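Wooden spoons and dry crumbs, the way I do it

I go through a lot of cornmeal and breadcrumbs in August, when the zucchini won't stop coming, and I've gotten fussy about how I scoop. Clear the table first — I push the cardboard boxes right back behind it so my elbows have somewhere to go. 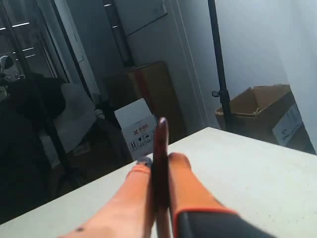

Should a wooden spoon be oiled before you use it for dry stuff? Oil it the night before and wipe it well, or the crumbs will cling to the bowl of the spoon and you'll be scraping them off with a thumb.

Next, pick a low, rounded dish over a deep one. You can get the spoon in at a slant and lift small amounts. I used to heap it up and fling half of it onto the floor (my dog was thrilled!).

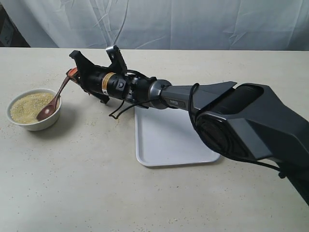
Dark wooden spoon, white bowl, a few crumbs on the table.

For strays, don't reach for a wet cloth. Wet cornmeal turns to paste and gets into every little scratch. I sweep it dry with a stiff card toward the edge, catch it in my hand, and only then wipe. A pale tabletop hides the yellow bits, so run your palm over it once more.

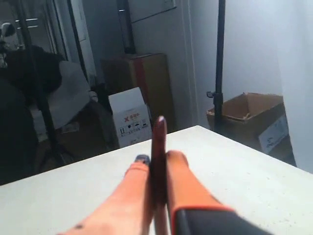
Muireann Ó Dálaigh wrote in to say she uses an old pastry brush for the strays, and that 3 quick strokes beat any card. I tried it last night and my brush shed bristles everywhere, so I'm sticking with the card until I buy a better one.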